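Buy the Arms Last

Every July our group puts together its equipment request, and every July somebody (okay, often me) starts with the arms. They're the fun part! Yuto Murakami had two of them on his wish list before he'd even asked which bench they'd go on.

I'd like to make the case for starting at the other end. My draft this year has $3842 in it for stuff that never gets into a brochure: cables, brackets, fasteners, spare grippers, decent hand tools, a whiteboard and a pile of markers. Raquel Macedo thought I'd slipped a digit.

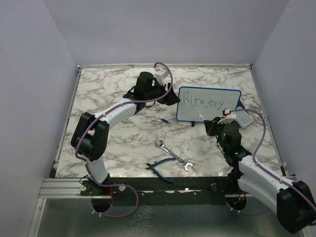

I hadn't. Last year we set aside $377 for all of that and blew through it in 21 days, and after that every little bracket needed its own purchase order. Have you ever waited on a signature for cable ties? I have, and I was not gracious.

The other thing I'd budget for is time, meaning paid hours for a person to sit with a boring task until it's good. Handwriting is my favorite for this. The supplies cost next to nothing, and the hours can eat you alive.

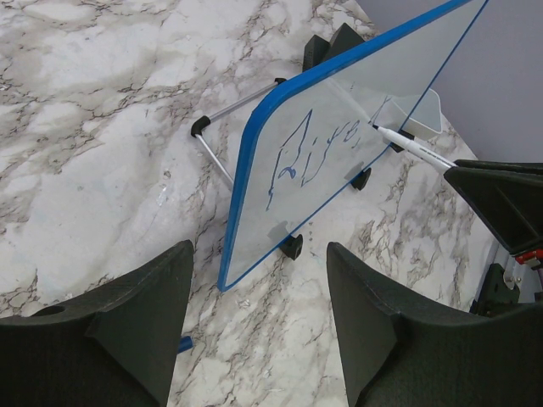

Uthai Ruangrit says I'm being gloomy and that a second pair of arms would get us there faster. Maybe, if we had the people to run them! We don't, and the request form has no line for people, so I've written mine in under "other" and I'm leaving it there.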